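From: Shehata
To: Trillik small gears list
Date: 11/02/2018
Subject: Re: Bevel gears, order of assembly

A subscriber wrote:
> I have the Lundau kit, the one with 161 on the box, and I'm stuck
> on step 9. Do the two little bevel gears go on before the plate is
> fixed down, or after? The booklet shows both. Also, is a dark
> surface worth buying or is that just people showing off their desks?

Before. The booklet shows both because whoever drew step 9 had not spoken to whoever drew step 10. I have built this thing twice, once in the order printed and once in the order that works.

Clean the teeth first. The Tadent degreaser is fine and a 200 ml bottle will outlive you. Then dry fit: plate flat, gears near where they'll end up, and turn everything by hand before any glue or grease comes out. If the teeth bind, swap the gears over and try again. If they still bind, go over the burrs with 400 grit, lightly. Lightly means fewer strokes than you were planning.

As for the mat, buy one. I worked on a bare white table until last June, when a spacer left me for the carpet, and we have not been reunited. Silver on dark is easy to find – and parts don't skate off it quite so eagerly.

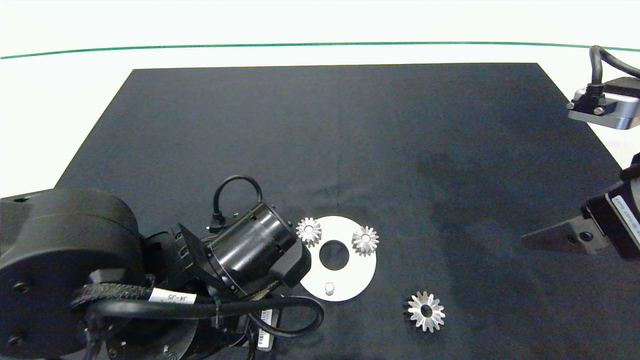
Page last modified: 11/02/2018

The plate is the white disc with the big hole, and the short pin is standing on it below the hole. Both gears are resting on the rim, one at the upper left and one at the upper right. The left one overhangs a bit, so nudge yours in before you lean on the table.

Don't throw out the booklet. Step 14 is correct, and you'll need it for the shims.

Shehata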